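Zabala Bin Kit

The Zabala Bin Kit is a tabletop bin-picking package sold to schools, small workshops and repair counters that already own a robot arm and would like it to do something useful with a pile of mixed objects. It is put together in Sudport and sold by Zabala, a small supplier that started out in shop fixtures and drifted into automation by way of its own packing bench. The arm is not part of the package, a point that has caught out more than one hopeful buyer, and the catalog now says so on its first line.

Contents

The standard kit consists of a metal bin, a divider panel, clamps to hold the panel in place, a two-finger gripper with its mounting bracket, and a license for the picking software, which is called Tromgate. There is also a printed guide of 79 pages, and it is a friendlier read than most of its kind, with a good long chapter on cable routing that owners tend to recommend to one another whether or not they have the kit. Objects for picking are left to the customer. The guide suggests emptying a desk drawer, and most people seem to do just that, so that pens, tape measures, plastic cutlery and small boxes turn up in a great many setups.

Use

The bin goes on a sturdy table within easy reach of the arm, and the panel is clamped across it to make a front and a rear compartment. In the usual exercise the arm takes objects from one side and sets them down on the other, then works its way back again, and it can be left at this for as long as the owner has patience. The panel can stand upright or lean. A leaning panel gives thin things such as brushes and pencils somewhere to roll to, though it also makes them harder to pick up once they have settled along the bottom edge, and the guide is frank about that.

Bare metal was chosen for the bin after an earlier molded version cracked at the corners. It scratches quickly and it shines under lamps, and Tromgate has a setting for glare that new owners would do well to find on their first afternoon.

Price and support

The kit was listed at 270 dollars when the catalog was revised on 10/02/2021, with the software license good for 2 arms at one address. Spare fingers and clamps are sold separately. Support is by email, and replies slow down a good deal in December.

Reception

The kit has been liked for its plainness, and for the way it copes with being knocked, leaned on and moved from bench to bench. The makerspace at Flerkstead, an early customer, published a long and fond review that praised the gripper on boxes and marker pens and was cooler about anything flat or very thin. Complaints elsewhere have mostly had to do with the clamps, which some owners find get in the way of the arm near the side walls, and with the price of replacement fingers.

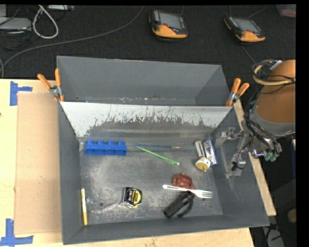
One owner wrote in to say that the remark about clamps was fair but a bit hard on Zabala, as moving ours an inch and teaching Tromgate to keep clear of the walls took a single evening, and the arm hasn't bumped them again. The spare fingers, the same owner added, really do cost too much.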